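4.2 Open shelving and the storage of flat parts

It would be easy to suppose that a shelf is a shelf, and we confess that we began the Jarlow study thinking much the same. The small-parts store at Nunda keeps 634 stock lines, most of them boxed, and the boxed goods gave us very little to write about. Flat, unboxed pieces were another matter altogether, and we grew rather fond of them over the season (the staff did too, I think, once they saw that somebody was interested).

A license plate holder shows the difficulty nicely. It is broad and thin, with a raised border and a good many openings molded through it, and when it lies flat on a steel deck, as in Figure 3, the blue of the shelf shows through those openings. Pickers told us they found a black part on a colored deck a pleasure to spot, even late in the afternoon. They were less happy about getting their fingertips under it, and two of them had taken to sliding each holder toward the front edge before lifting.

We therefore compared two ways of putting such pieces away: lying flat, one to a space, and standing on edge in the Slanina dividers. Flat storage is generous with room and kind to the eye. Standing storage saves a great deal of deck, but labels get hidden and the pieces lean on one another.

Figure 3. License plate holder lying flat on a blue metal shelving rack. 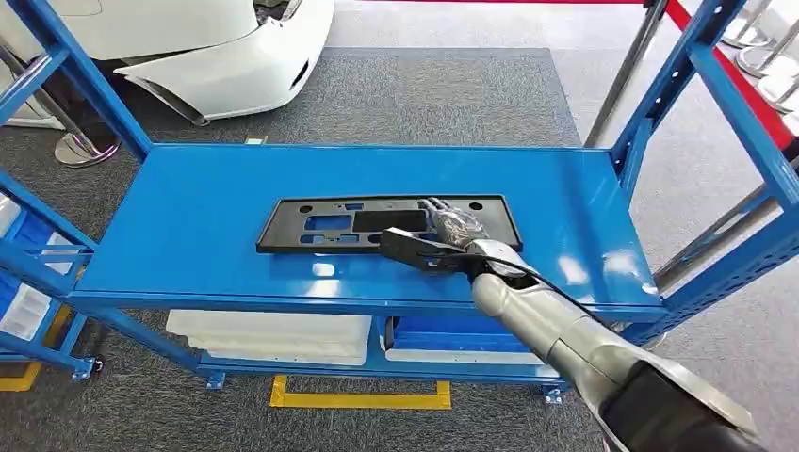 For the heavier trays we kept to the lower decks throughout, and we return to those in the next section.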